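Bench notebook, hospital stores and ward supply -- February, late shift
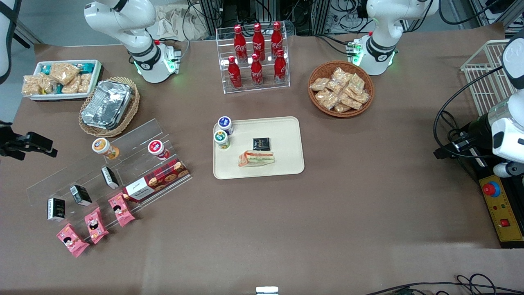 Tray, cups and packet on the brown table, both arms pointing down.

Started this entry at the nurses' station and I'm finishing it in the stores office, so excuse the change of pen halfway through (and the coffee ring, sorry Merike).

The subject for tonight is handover sheets again. I know, I know. But I spent a good part of the shift on Ward 5 watching how they get used, and I want to get it down before it goes fuzzy.

So the old sheet, the one everybody learned on, is two sides of paper with a box for each bed. The outgoing resident fills it in during the last hour, if there is a last hour, and the incoming one reads it on the stairs. The new sheet, the Gridel layout that Uldis Šimkus set up for us, puts the open jobs at the top and pushes the history to the back. I liked it the minute I saw it! I still like it. But it has a couple of problems that I couldn't see from my desk, and I'm a bit embarrassed it took me until February to go and stand on the ward at shift change.

First problem: the "waiting on" column. We meant it for things like a scan that's booked or a blood result that's due. What people write in it is a name. "Hunt" shows up over and over, meaning the Hunt wing, meaning the call has gone over there and they haven't called back. So you get a column full of Hunt and no clue what the question was. The incoming resident tonight read one of these out loud to me and then just looked at me, and I had to say I had no idea either. She rang over. It was a potassium they wanted repeated. Fine in the end, but that's a phone call and ten minutes of holding for three words that would have fit in the box.

I tried a fix on the spot with a ballpoint: split the column in two, "who" on the left and "what for" on the right. Very ugly. The left half came out too narrow for anybody's handwriting. But the next three entries all had a reason in them, so I'm going to ask Uldis for a proper version with the left part a little wider.

Second problem is the printing. The sheet prints at 20 lines a page and the ward had more patients than that, so the overflow goes onto a second page, and the second page lives under the first one, and you can guess the rest. Dorota Czerwiński caught a patient at the top of page two who had been skipped on the board round, just because she likes to flip papers over. No harm came of it, he was stable and having his supper, but I didn't enjoy writing that down. Options as I see them:

Smaller type. Everyone will hate it, me included, my eyes are not what they were.
Sideways printing. Uldis says the Golten printer by the linen room chews up anything sideways. Haven't tested.
Two sheets, one per bay, different colors. My favorite tonight. Ask me again tomorrow.

Talked with Heino Kairys at length about the pagers too. He kept a tally for me over his last block of nights and got to 91 pages, and he's marked which ones he thinks could have waited till the morning round. I haven't been through his marks properly yet so I won't put a figure on it. Flicking through, the ones that annoyed him most were fluid orders running out and requests to rewrite a drug chart that was full. Both of those are knowable at handover! A chart with one line left on it is going to be full by midnight. So maybe the sheet wants a little tick box, "chart nearly full", and the day team deals with it before they go. Heino says the day team won't. I say let's print the box and find out.

(Note for anyone reading this who wasn't there last year: there are two Heinos. Kairys is the resident. Heino Priedītis is stores, days only. If you write "ask Heino" in this book I will come and find you.)

Stores side, quickly. Cannula stock on Ward 5 was low again, the pink ones. The top-up list still has the numbers from before they took on the extra bay, so it gets filled to a level that made sense once. Priedītis can change it but he wants it in writing from the ward sister. Left a note in her tray. If there's nothing back I'll walk up with the form myself and hover.

Also the transfer bag. Somebody took it on the run to Devudport and it came back without the spare suction tubing. I restocked it and put a fresh seal on, and wrote my initials on the tag. The seal drawer is getting thin, so order more.

What went well, because I never write that part: the read-back. Dorota has been getting people to say the top job for each sick patient back to her before she lets them go, and it adds hardly any time. I stood there with my watch out, about 5 minutes for the whole ward. Nobody grumbled, or not while I was in earshot. One of the juniors changed the order of his jobs right after saying them out loud, which I thought was lovely to see. I'd like to try it on another ward before we put it in the guidance, maybe one where they don't already adore Dorota -- that would be a fairer test.

To do:

Split column, send the scribbled copy to Uldis.
Try the Golten printer sideways, with cheap paper.
Go through Kairys's pager marks with Merike Sakalauskas, she'll be stricter than me.
Cannula form.
Seals.

Old sheets from tonight are in the blue folder, names blacked out. Please don't shred them yet, I still need to check which beds ended up on page two.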